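Staff Profile: Ognjen Živković, Community Kitchen Program

Ognjen Živković joined the Plallard Adult Learning Center as an evening instructor and now directs its Community Kitchen Program, which offers cooking classes to adults who live alone, have recently moved, or are returning to home cooking after a long absence. He spoke with the Center's newsletter in January, shortly before the start of the spring term.

Mr. Živković did not train as a teacher. He worked for 14 years in hotel and hospital kitchens, most recently at Angelovski, a catering firm that supplied meals to three residential care homes. It was there, he said, that he first considered working with the public.

"Families would come to the serving window and ask how we made the soup," he said. "They were not being polite. They wanted to write it down. I began printing the recipes in smaller amounts, and after a while I was spending my breaks explaining them."

The program began with a single course, Everyday Cooking, held in the Center's former staff room. It now includes courses in soups and stews, baking, and cooking on a limited budget. Last year, 211 residents enrolled in at least one class. The largest group was people over the age of 60, many of whom had lost a spouse who did most of the cooking.

Mr. Živković said that this group has shaped the way he teaches. Recipes are written for one or two servings, and each handout is printed in large type.

"A man in his seventies told me he had eaten toast for dinner most of the winter," he said. "He knew how to read a recipe. What stopped him was that every recipe fed six people, and he did not want to look at the leftovers. We spent an hour on one chicken leg and some carrots, and he came back the next week."

Each class begins with knife work. Students learn to hold a chef's knife, to curl the fingers of the other hand, and to place a damp cloth under the board so that it does not slide. Mr. Živković acknowledged that some students find the first session slow.

"They come to make dinner, and I give them an onion," he said. "I understand the complaint. I had the same complaint when I was 19."

He is often asked what equipment a beginner should buy, and his list is short: one good knife, one heavy pan, a pot with a lid, and a board large enough to work on. He advises students to wash boards by hand, dry them standing up, and rub wooden and bamboo ones with food-grade mineral oil when the surface begins to look dull. For carving roasts, he prefers a board with a groove.

The program is supported by a grant from the Brevovent Fund, which covers ingredients and allows the Center to offer reduced fees. Class size is limited to 14 students. A waiting list is kept for the budget course, and Mr. Živković hopes to add a second section — possibly in the morning, for residents who prefer not to travel after dark.

He also plans a monthly supper at which former students will cook for one another. The first menu has not been settled.

"I have suggested bean soup, and I have been told that bean soup is not a party," he said. "We are still discussing it."

Registration for the spring term is open at the front desk until 8 p.m. on class evenings. Residents who wish to apply for a reduced fee should ask for the short form.

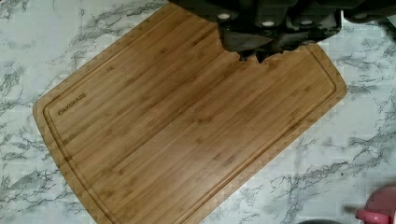 A bamboo cutting board with a juice groove.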